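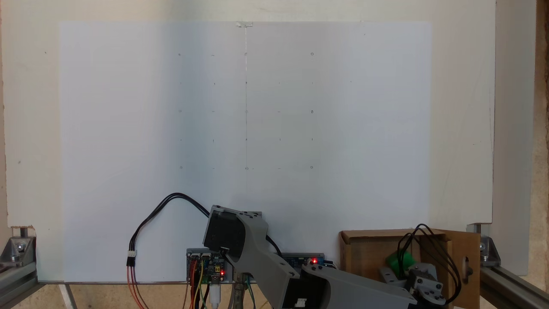
Do you need a laser level to hang shelves in an ordinary apartment?

For one shelf, a two-foot bubble level and a pencil will do the job. A laser starts to earn its price when several things have to line up with each other across a wall, or across two walls, or around a corner where you can't lay a level at all.

I had three walls, nine shelves and a row of coat hooks to put up, so I bought the Skondov cross-line laser for $147 and have been pointing it at my home since August. My home has not come out of it well. The building went up in an era when carpenters were apparently paid in beer, and I lived here happily for years without knowing that my living room ceiling drops almost an inch between the window and the door. I know it now. I think of it most evenings.

The Skondov is a gray box that could pass for a large bar of soap. It throws one horizontal line and one vertical line, both green, and you can have either one alone or the two together. Inside is a pendulum that levels itself when you slide the lock open. If you set it down too far off true, the lines blink at you until you fix it. Slide the lock closed and you can tilt the thing at any angle you please, which is meant for stair rails and which I used one time, for a stair rail I don't have, to see what it looked like on the ceiling.

Setup took me less time than finding the batteries. It wants 4 AAs, not included, and they last well enough that I've only changed them once. There is a rechargeable pack sold separately, at a price that suggests it also does your taxes.

The line itself is good. In a room with the curtains open on a bright morning you can still find it from across the room, though you may have to squint and shuffle sideways. With the curtains shut it's crisp all the way along the wall. It does get fatter the farther it travels, so at the far end you have to decide whether you're marking the top, the middle or the bottom of the line. Choose the middle. Whatever you choose, choose it again for the next hole. I switched from top to middle halfway down the hallway and the fourth coat hook is a small monument to that decision.

My main complaint is the bracket. Skondov supplies a magnetic wall mount with a little thumbscrew for raising and lowering the laser, and the thumbscrew has enough slop in it that the line sinks slightly after you let go. You turn it, you're on your mark, you take your hand away, and the line settles down like a dog on a couch. The cure is to overshoot a hair and let it drop, or to skip the bracket and screw the thing onto a camera tripod. The tripod thread is the standard quarter-inch size, and mine has lived on a tripod ever since. If you don't own one, add that to the price in your head.

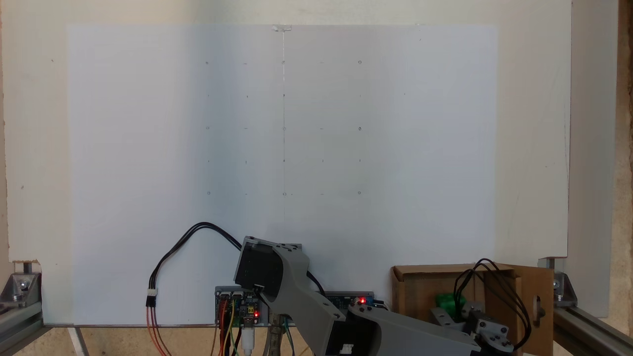 The other thing the laser won't do is tell you where along the line to drill. This sounds obvious, but I had somehow pictured it handling the whole business. It gives you a level line and a plumb line, and everything else is still you with a tape measure. For the shelves, which are the Rurnstead kind with two hidden rods per board, I ended up doing all of it on paper first: rod spacing measured off the board, center marked, paper taped to the wall with its center on the vertical line. The Rurnstead instructions include a paper template, printed slightly smaller than life. They don't mention this.

So was the laser more accurate than the bubble? I did the check you're supposed to do, where you mark the line on one wall, turn the unit around, and see if it still agrees with itself. It did, to within the thickness of a pencil lead, and I was using a blunt pencil. My old bubble level turned out to be the one with opinions. Flip it end for end and it gives you a different answer, and I believe it has been doing so since before I inherited it. Every picture in my bedroom was hung by that level. They lean gently to the left, like people trying to hear a conversation at the next table.

I looked at two others before buying. The Bunnag is much cheaper and has a red line, and I borrowed one for a weekend. Fine at night. By day I could only see it by cupping my hand against the wall, and then of course I had no hand left for the pencil. The Ulwood costs $239 and has a line that goes all the way around the room, with a hard case and a remote. If you're tiling a bathroom or putting in a kitchen, I'd look at it seriously. For shelves it's like hiring a marching band to ring your doorbell. I wanted it anyway, and I still do.

A warning that has nothing to do with the brand. In an old place, level is not always what looks right. My first shelf went up dead level near the ceiling, and it looked terrible, with a gap above it that went from narrow to less narrow in plain view. I moved it down a foot so the eye had less to compare it with. That's two extra holes, now filled, and the filler is a slightly different white. You'd have to be standing where my couch is to notice. If your ceiling is as bad as mine, tack up a strip of masking tape where the shelf will go and live with it through dinner before you drill anything.

Other small gripes. The power switch and the pendulum lock are the same slider, so switching it on for a tilted line means holding down a different button that isn't labeled. The carrying pouch closes with a drawstring and offers about as much protection as a sock. The manual is one sheet folded many times, and the English section is on the inside of the last fold.

Small pleasures: it remembers which lines you had on. The feet are rubber and don't slide on a bookcase. It has fallen off a stepladder onto carpet and passed the flip check afterward, though I wouldn't repeat this over tile.

Would I buy it again at $147? With more than a few things to hang, yes, and I'd go straight to the tripod. For a single shelf, borrow one, or buy a new bubble level and flip it in the store before you pay. As for my bedroom pictures, I straightened two of them on Monday, and the rest are waiting until I've bought more filler.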